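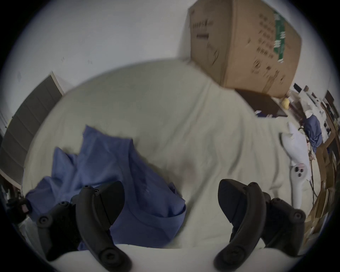

Folding the washing: how far have the machines got?

28/08/2021

Several readers wrote in after the June issue to ask whether there is any point waiting for a robot that can put the laundry away. The short answer is that you should keep doing it yourself for now. The longer answer depends on which part of the job you mean.

Washing and drying have been done by machine for decades. What is left is the bit between the dryer and the drawer: picking one item out of a heap, working out what it is, finding its edges, folding it and putting it somewhere sensible. A person does this while listening to the radio. For a machine it is still one of the hardest jobs in the house.

The trouble starts with the cloth. A mug has the same shape every time you pick it up. A blue top dropped on a bed has a different shape every time, and most of it is hidden under itself. The collar may be underneath, one sleeve may be inside out, and the hem can look just like a crease. Pale sheets bring their own problem, as a fold in the sheet and the edge of a pillowcase lying on it can look much the same to a camera.

Then there is the room. Test benches are flat and well lit, with one item on them at a time. Bedrooms have soft mattresses that give when pressed, boxes left on the bed, cables, papers and shelves that are already full. A machine that folds well on a table can lose its place completely when the surface moves under it.

Chrysanthi Deligiannis runs the household trials at Druvow, a small workshop in Dultitz that tests home machines for other firms. Her team spent the early summer on an arm called Bila, which is meant to fold shirts, towels and pillowcases. They gave it 517 attempts in all, and it finished 484 of them. That sounds very good until you read the notes that go with it.

Most of those attempts were towels, laid out flat by a member of staff before the arm began. A towel is a rectangle and has no right way up, so it is the kindest thing you can hand to a folding machine. Shirts made up a much smaller share of the trial and nearly all of the failures. The usual fault was a bad first grip. If the arm took hold of two layers when it wanted one, every step after that went wrong, and it did not notice until the end.

Speed is the other matter. Bila took 12 minutes over a basket of small towels that Deligiannis folded in under two. She does not think this counts against it much. "If it works while you are out, it can take all afternoon," she told us. "What I mind is coming home and having to do it again."

The results were better where the work stays the same. Dow, the linen hire firm on the other side of town, has had a folding line for flat sheets since before any of this began. Two people feed the corners in at one end and the line does the rest. It copes well because every sheet is one of a few sizes and there is nothing else on the belt. The firm tried adding staff tunics to the same line and gave it up. Tunics are still folded by hand, at a bench by the loading door.

The same pattern shows up in other jobs. Machines can vacuum an open floor but struggle where there are socks on it. They can move closed boxes between shelves but are poor at unpacking a mixed one. Making a bed, which sounds simpler than folding a shirt, is not yet on the list of things Druvow will agree to test. The sheet is larger than the arm can reach, and someone would have to move whatever was left on top of it first.

Much of the current effort goes into teaching by example, with people carrying out the chore by hand and the movements recorded for the machine to learn from. Deligiannis thinks this is more promising than writing out rules for every kind of sleeve, but says it needs a great many examples from untidy homes, and most of what she has seen so far comes from tidy ones.

Druvow plans a second trial with the shirts left in a heap, as they come out of the basket, and no one laying them flat beforehand. It will run for 24 days. We will print the figures when we have them.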